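Week five handout – the living room reset

Hi everybody! For those who missed Sunday (Mandla, I saved you a copy), these are my notes from the tidying session, cleaned up a little and with the bits I forgot to say out loud.

We've done kitchens and closets, and I know a few of you were hoping living rooms would be the easy week. They aren't my favorite, I'll admit. A living room collects stuff from every other room in the house, and most of it is soft – cloths, throws, sweaters, a pillowcase that wandered in from the laundry pile and stayed. So this week is mainly about soft things and the bag you put the junk in.

## Start with the bag

Open the trash bag before you pick up a single thing. Shake it out, fold the rim over once if it's a thin one, and stand it on the floor within arm's reach of the sofa. Kumiko asked whether a bin is better. Sure, if you have one handy! But a bag moves with you, and on carpet it stays put pretty well once there's a little weight in the bottom.

## Then the sofa

Clear the seat first, then the arms, then the back. Lift cloth by one corner and let it hang for a second before you decide anything. You'll see right away if it's a towel, a shirt or a rag, and small things tend to drop out of the folds (I've found 2 earrings this way, and neither one was mine). Sort into:

- wash
- fold and keep
- goes to another room 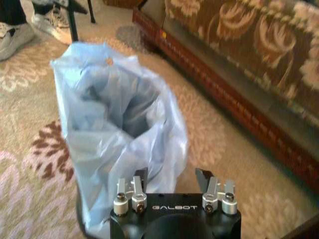
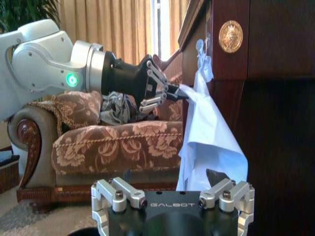
*The open bag on the patterned carpet (first picture) and a pale cloth held up by the corner, with a gray one still on the seat (second picture).*

## Fancy upholstery

Shinji wanted to know about sofas with cord trim and carved wood, the kind his aunt has. Go easy! Run the brush attachment along the cord and never across it, and use a dry soft cloth on the carving. If the fabric has a big floral print, get down and look at it from the side, where the lint shows up much better. Skip the spray polish near fabric. I learned that one on my mother's loveseat and she still brings it up.

Rugs come last. I know Azlan does his first, and we've agreed to disagree.

## For next time

1. Reset one sofa at home, bag first, and write down how long each pile took you.
2. Bring one soft item you can't decide about.
3. Read the folding pages in the packet, the ones with Kimie's drawings.

We're back in the Pinville room at the usual hour. Bring a dust cloth if you have a spare, I'm down to 5.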